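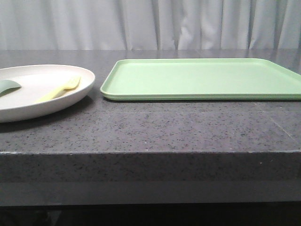 Gretidstead Repair and Tinkering Club

Can it clear the table yet?

Every September the same question comes up over tea, usually from whoever is nearest the sink. When will a machine do the washing-up? Catalina Cáceres has taken the question more seriously than most of us and gave a talk on it last month, to a good crowd of 44, several of whom had plainly left dishes at home.

Her subject was the step before the washing-up, the dull one: getting a plate, a spoon and a fork on to a tray. She picked it on purpose. A dishwasher is a robot of sorts and has been very good at its job for decades, so long as a person carries everything to it and puts it in the right way round. The carrying is where the trouble starts.

Take the fork. You and I slide it off a plate while talking about something else. A two-fingered gripper has to find it, decide which way it points, come down at the right height and close on a thin strip of plastic without shoving the plate across the counter. If the fork is lying against the rim, that is a different sum from the fork lying flat. Catalina put it at 20 separate decisions before anything leaves the worktop, and said she was being kind.
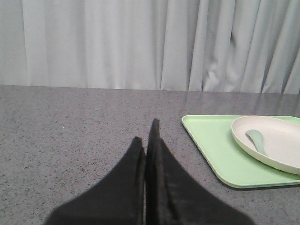
Then there is the question of what counts as done. A plate on a tray with a spoon still in it is a cleared plate in my house. A stricter household would want the spoon laid beside it, and the strictest (Renata Salinas, I am looking at you) would want everything square to the edge. Tell a machine "clear the table" and it has no idea which of these homes it is in. Crumbs are another matter again. Wiping up is a separate job, as anyone who has shared a kitchen with teenagers will know.

Renata spent years on the packing floor at Valdebenito and was less gloomy about the shop-floor side. The tray there is always in the same spot and so is the thing going into it, and a machine can be happy all night. Kitchens are rude by comparison. Things get left half over an edge, or one on top of another, and the light changes when somebody draws the curtain. 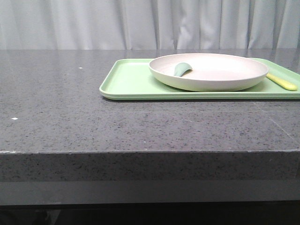
A fork handle trapped under a plate was her favourite case. A person lifts the plate a little and pulls, or simply carries the lot and hopes. A machine that only knows "pick up fork" may go looking for the end it can't see. Whether it should bother is a fair point, and we argued about it for longer than it would take to wash 53 forks by hand.

For those wanting a verdict: slowly, on a good day, with matching crockery. Catalina reckons about 5 years before she would trust one with her own plates, and she owns very cheap plates.

Her notes are in the blue folder by the door at Tultuswood Hall. Next month Renata will talk on folding towels, and has asked people to bring one each. Bring a clean one, please. Cups to be returned to the kitchen afterwards, by hand.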